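Speaker notes: The cable drawer talk
Cokville community hall, April, evening slot, 30 minutes including questions

Start when people have sat down. Don't wait for the tea queue.

Hello everyone, lovely to see so many of you. I'm Li-hua Wan, I do home sorting with Prundo, and tonight I'm going to talk about cables for half an hour. (Pause. Somebody always groans.)

Hands up if you've got a drawer, a box or a carrier bag at home full of leads. Keep your hand up if you know what each one is for. Right, look round the room.

My own drawer had 56 leads in it when I finally tipped it out. I'd been telling other people how to sort their cupboards for 11 years by then, so you can imagine how I felt! Two of them were for a printer I gave away before I moved to Cokville. One had been chewed.

Hold up the tangle from my bag here. Pass it to the front row and let them have a go while I talk.

So, first thing — don't start with the drawer, start with a table. Clear it right off and tip the lot out where you can see it. You want two baskets, and it really doesn't matter what they're like as long as you can tell which is which. One is for leads that belong to something you still own. The other is for leads that are going. Leave yourself a good gap in the middle to work in.

Coil everything before you decide anything. I know it feels backwards, and my sister argues with me about it every single time, but a loose lead hooks itself round its neighbours and you end up picking up five at once. A coiled one you can lift, turn over, look at the plug and make up your mind.

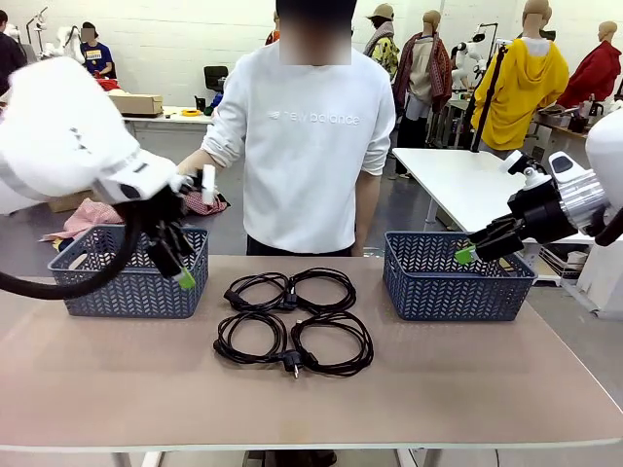

Black power leads are the worst of the bunch, they look so alike. Look at both ends. The plug end tells you which country's sockets it was made for, and the other end tells you what sort of thing it fed. If you still can't work it out, walk round the house with it and try to find its partner. If you come back with it still in your hand, into the going basket it goes.

Now do the coiling bit live. Use the long white lead, it shows up better from the back. Loop over, loop under, don't wind it round your elbow! Ask for someone to come up and try it. Let them take their time, people enjoy this part.

Ties: I use the cloth ones from Grarik, they undo easily. Old bread bag clips are fine too. No rubber bands, please, they go sticky and then you've got a second job.

Labels: a bit of masking tape folded over near the plug, and write the name of the thing on it. "Lamp, back bedroom." Don't write "spare". (Tell the Öberg story here if there's time — the radio, the wrong lead, the phone call from the landlord. Skip it if we're past the twenty-minute point.)

The going basket: keep it out of the general rubbish. Ask at your local tip where they take small electricals. Anything with cracked casing or bare wire, don't pass it on to a friend.

Questions. Somebody will ask about phone chargers, so say keep one per phone and one for visitors. Get the tangle back from the front row before they leave.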